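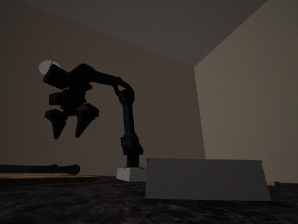
Open Day at the Turnska Robotics Lab: Frequently Asked Questions

Last updated 6/18/21

What is the open day?

Once a year we open the lab to anyone who wants to see how we program and test robot arms. Most of our work begins in simulation, where an arm is tried out in a computer-rendered room before the same program goes to a real one. Visitors see both. The visit has a short talk, a simulation demonstration, a live demonstration with a real arm, and time for questions.

Do I need to book?

Yes. Entry is free, but each tour takes up to 11 people and we can't add anyone at the door. Book through the form on the visits page. You will get an email with a start time and a booking number. Bring the number with you, on paper or on your phone.

I can't make my time. Can I switch?

Reply to your confirmation email and we will move you if there is space on another tour. If you can't come at all, please cancel so the place goes to someone on the waiting list.

Where do I go?

The lab is in the Wevstead building, room 271. Use the main entrance and sign in at the front desk. The side door on the parking lot is locked and the bell there does not ring in the lab.

How long does a visit take?

Allow 2 hours. The talk and the simulation demonstration take up the first half. The live demonstration and questions take up the second. You may leave early, but please tell your guide so we don't go looking for you.

What happens in the simulation demonstration?

Bình Võ runs it from a workstation connected to a large screen. He loads a simulated room with an arm in it, sets a target position for the gripper, and runs the motion. Then he changes something, such as the target or the speed limit, and runs it again. Visitors can suggest changes. Some of them will make the motion fail, and he is happy to show that too.

Why do the simulated rooms look so plain?

Detail costs computing time. For motion planning we need the shapes and sizes of things to be right, and a box can be a gray box. Lighting and surface textures matter more when a camera is part of the test, and Bình can explain how we handle those cases.

Is the simulated arm the same as the real one?

No. The model used for the open day has simple shapes so that it loads quickly. Cúc Hồ covers the differences in her talk. The main ones are friction, small delays in the motors, and the way objects slip when they are gripped. A program that works on screen often needs adjusting before it works on the bench.

Can I control an arm myself?

In simulation, yes. After the demonstration there is an open station where you can move an arm with a game controller. Turns are 5 minutes each if there is a line. The real arm is operated only by lab staff.

How close will I be to the real arm?

You will stand behind a clear safety screen. The arm stops when the gate in the screen is opened, so please don't lean on the gate during a run.

Can children come?

Yes, with an adult. Each child needs a booked place. The talk is aimed at adults and older children, and younger ones may prefer to skip it – there is a table with building kits outside the room.

What should I wear?

Ordinary clothes and closed shoes. We can't let anyone in sandals into the bench area. Coats and large bags go on the racks by the front desk.

Is the lab accessible?

The elevator reaches our floor and every part of the tour is step-free. Seats are available throughout. If you need a sign language interpreter, write to us as soon as you have booked. The live demonstration includes a warning beep and a flashing amber light. Both can be turned down on request.

May I take photos or video?

Yes, during both demonstrations. Please don't photograph the whiteboards or the computers along the back wall, as some of that work belongs to our partners.

Can I get the simulation software?

We use an in-house program called Promier, and it is not available for download. The handout lists other simulators that are free to use at home.

Do you take school groups?

Not on the open day. Thảo Nông arranges separate school visits, and the next ones are planned for January. Write to her through the visits page with the age of the group and the number of students.

I have a question that isn't listed. Who do I ask?

Kanini Khaemba handles open day questions. Use the contact form and choose "Open day" as the subject. She answers most messages within two working days.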